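From: Rekha Dwivedi
To: cell-upkeep list
Subject: Re: Re: left arm cable, again

On 24 May 2020, Iñaki Gallardo wrote:

> Left arm on the tulip cell dropped off the bus 6 times this morning. I reseated the plug at the board under the rail and it behaved until lunch. Before I order a new harness from Nistor, has anyone touched the clips on the upper link?

Guilty. I moved 2 of them in January, when Omprakash wanted more slack at the elbow. He got his slack. The cable also got a nice long loop to swing about in, and I suspect it's been tugging on the plug ever since.

Please hold off on the harness. What I'd do, in this order:

1. Power down at the wall. The switch on the bench is decorative.
2. Move the clips back toward the elbow and shorten the loop, leaving enough for full reach.
3. Check the bolts on both mounting plates. The right one likes to work loose – Sarita has the good hex key, and she knows it.
4. Re-home both arms and run the bag task for 40 minutes with logging on.

If it still drops out after that, buy the harness and I'll sign for it without sighing.

Poonam asked how close the two wrists come over the bag. Fairly close, so mind the right arm's cable too. 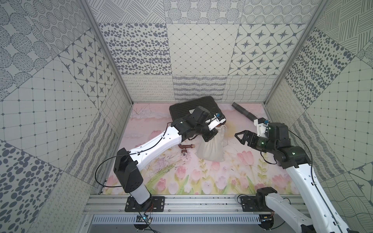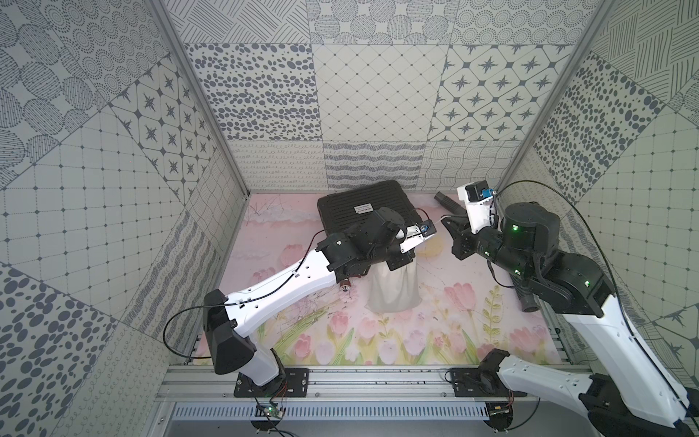
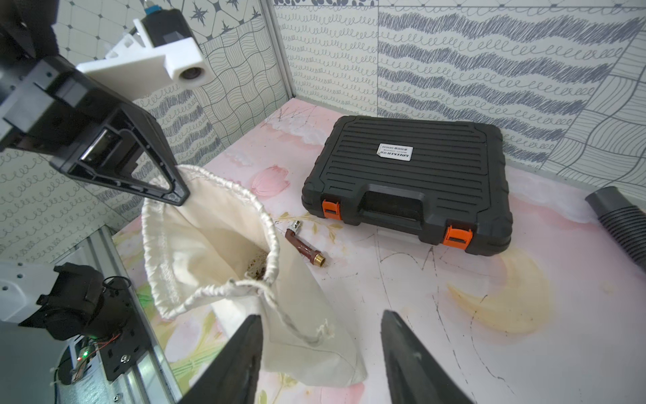
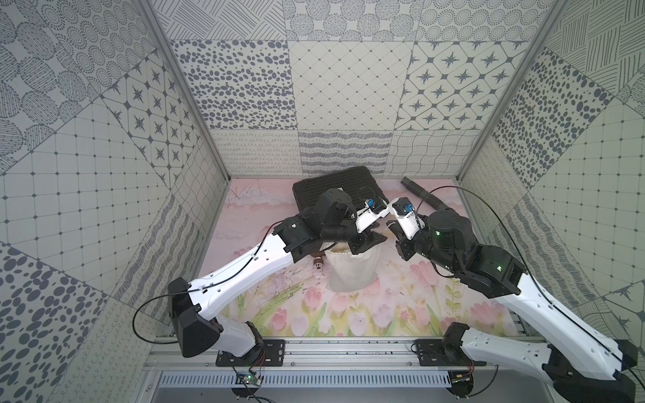
*Tulip cell, bag task. Third one is a wrist view.*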